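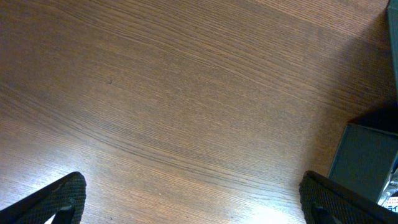

The gripper open over the packing table, with a packet and a box to the right.

Robots on the packing floor: your questions answered

We've had loads of questions since the new arms arrived at Retden, on the noticeboard, in the canteen and in one case through a car window. Athina Pappas from the packing team and Peter Kuruc from engineering have gone through them. If yours isn't here, ask either of them. They both love talking about this stuff, so leave yourself time.

What are the arms doing?

Picking small items off the table and putting them into order boxes. That's the part of the job most of us would happily hand over, the same reach and pinch all shift long. We have 2 arms at the moment, both on the snack and sample line. Between them they handle 770 picks on a normal shift, and we're really pleased with that for a first few months!

Is anyone losing their job?

No. Everybody on the packing team at the start of the trial is still on it, and the company has put in writing that no posts will go because of the arms. Four people have moved to different work, all by choice. If the plan ever changes, you'll be told in a team meeting before it goes anywhere else.

So what do packers do now?

Quite a mix. Someone sets out the stock, someone looks after the arms and steps in when they get stuck, and the rest do the orders that need a proper pair of hands (gift sets, anything made of glass, anything with a handwritten note). Checking is a bigger part of the day than it used to be. Athina says she goes home with her wrists feeling like her own again, and several others have told us the same.

Which items do they find hard?

Shiny, crinkly wrappers! A stiff box with flat sides is easy going. A foil packet catches the light and changes shape when you squeeze it, so the arm may have two or three goes before it gets a grip. Dark boxes standing in their own shadow can be tricky as well. We log every missed pick, and the list is getting shorter – Peter will show you the chart whether you ask or not.

Why is there a camera on the wrist? Is it filming us?

The camera looks down past the fingers at the table, so the arm can see what it's about to pick up. Hands and sleeves do turn up in the pictures now and then when someone is reaching in to tidy. Pictures are kept for 13 days to help us sort out missed picks and then deleted. They're never used for timekeeping or for checking up on anyone, and your rep has seen the agreement.

Is it safe to stand next to them?

Yes, if you stay behind the yellow line while the light is green. Press the pause button before you reach across the table, even for a second. The arms move slowly and stop if they bump into something, but please don't test that for fun.

Do I need to be good with computers?

Not at all. The training takes a morning and most of it is hands on. You learn to start, pause and restart an arm, teach it a new item by showing it a few times, and clear a jam. So far 47 of us have done it, nights included, and some of the quickest learners were people who swore they'd hate it.

Does the extra training mean extra pay?

It does. Once you're signed off you go up to the line operator rate from the next pay run. Agency staff get it too.

Will my targets go up?

Personal pick targets have been dropped on any line with an arm. We look at the line as a whole instead, and we count errors as well as speed. Lines without an arm carry on as before until we've talked it through with each team.

What happens when an arm stops working?

We pack by hand, as we always have. The manual stations are staying put and everyone does a turn on them, partly so we keep our hand in. Small faults we fix ourselves. For bigger ones Peter rings Prorero, who supply the arms.

Are the other sites getting them?

Ilport is next, starting with one line in July. MacBrayne is still deciding, and some of their packers are coming over to have a go on ours first.

Can I come and watch?

Please do! Friday at 2.30 is open table, when the arms are running and you can bring something for them to try picking up. Nothing wet, nothing sharp – and sign in with Athina before you cross the line.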